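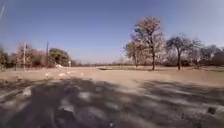 Filed under: Opinion, Around Town

I have been to three meetings now about what Cernby should do with the old fairground lot, and at every one of them somebody has stood up and called it "wasted space." I'd like to stick up for wasted space for a minute, if you'll let me.

I grew up four streets from a lot like that. We learned to ride bikes on it. We learned to drive on it too (sorry, Mom), in a car with a back door that only opened from the inside. In August the church people set up tables there, and one winter a man sold firewood out of a trailer for weeks and as far as I know never asked permission. Try doing any of that in a parking structure!

The plan on the table is from Tandon, and it's a perfectly nice plan. There would be 174 parking spaces, a row of shops, and a little plaza with benches that have those metal bumps on them so you can't lie down. I've seen the drawings. Everybody in them is holding a coffee. I don't hate it, I just keep wondering where the kids with the bikes are supposed to go, and when I asked, I was told there's a trail over in Valby. That's a twenty-minute drive. You can't send a nine-year-old on a twenty-minute drive. 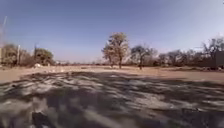 And then there's the money, which always comes up right after the coffee people. Yes, shops pay taxes and dirt doesn't. I get it. But we already have empty storefronts on the main street, and I'd love for someone to explain how building more of them fills the ones we've got. I asked that too. I got a handout.

What I'd do is pretty boring. Leave it alone. Maybe put in a water faucet and a trash can that gets emptied, and charge the flea market $80 a weekend to set up. 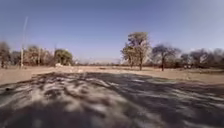

Vol. 12, No. 7

My neighbor says I'm just being sentimental, and sure, I am, a bit. But she also parks her sister's camper over there every Thanksgiving, so I'm not the only one getting some use out of it. Put the question on the ballot and let people vote. If they want the shops I'll go buy a sandwich in one and keep my mouth shut. The comment forms are at the library desk until 5 p.m., and they're only one page, so please go fill one out.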